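Tea corner at the Wuvatcombe hall: where do the used bags go?

soledad_iwasaki
Thursday, May 3, 2018
We're redoing the tea table and the timber top marks easily. What do you all use for cups and wet bags?
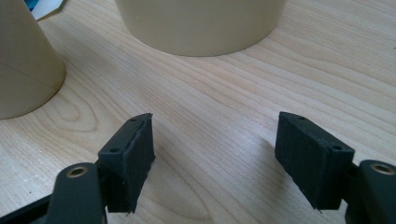 The tabletop, with the beige cylinders on it.

kettleside
Foil tray. Put it at the table edge near the bin and tip it out when it fills up. Ours get used five or six times before we recycle them.

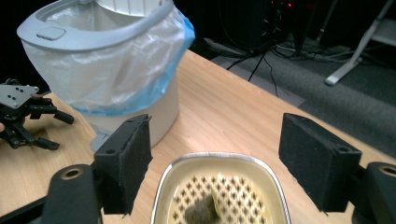
If the bin liner is folded well over the rim it won't slip when someone drops a heavy load in.

Ferntree7
Disagree about the tray. People leave bags in it all day and it smells. Straight in the bin, I say.

kettleside
They drip on the way, though. I'd sooner empty a tray than mop.

soledad_iwasaki
I'm with kettleside on the drips. Next question is brewing in the cup or in a pot. 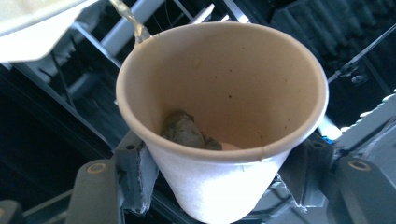
I prefer the cup. Pour slowly down the side and stop a bit short so there's room for milk. We bought 600 paper cups in January and have almost run out.

Ferntree7
Pot. Less rubbish, and you can wash it.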